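Folding robots at work, what happens to the folders?

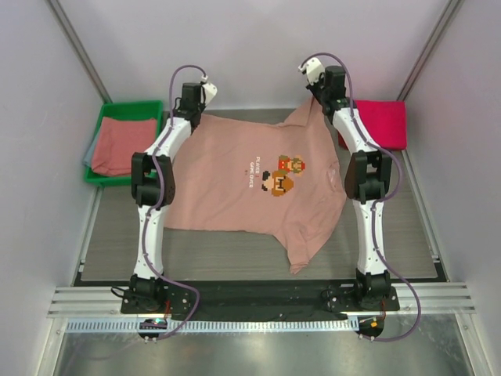
Question

Posted 3 December 2018

Hi all! I work in returns at Idano (online clothing, mostly tees and kids' stuff) and since October we've had two-armed folding cells next to our tables. I used to fold all shift. Now I mostly load shirts, smooth out the worst ones and fix whatever comes out crooked. My wrists feel great but I'm kind of bored, and I worry my hours are next. Anyone been through this? Did your job change for good?

3 answers

Tzu-hsuan Hsiao
Been there! We got ours at Nuvano last year. I was on a crew of 14 folders and we're all still here, but only 2 of us fold by hand now (silky things, anything with a hood). The rest moved to inspection and packing. What helped me was asking for the cell training early, before the schedule got settled. I clear jams and restart the arms now and it came with a small raise. Get your new duties in writing, and ask if the hourly target changes, ours did and we found out from the screen!

udo_fan
they cut nights at my place. just saying

Lau
Do you rotate? Loading all day was worse for my back than folding ever was, so we swap every 70 minutes. Took some nagging, but our lead gave in. Ask for a mat too if you're on concrete.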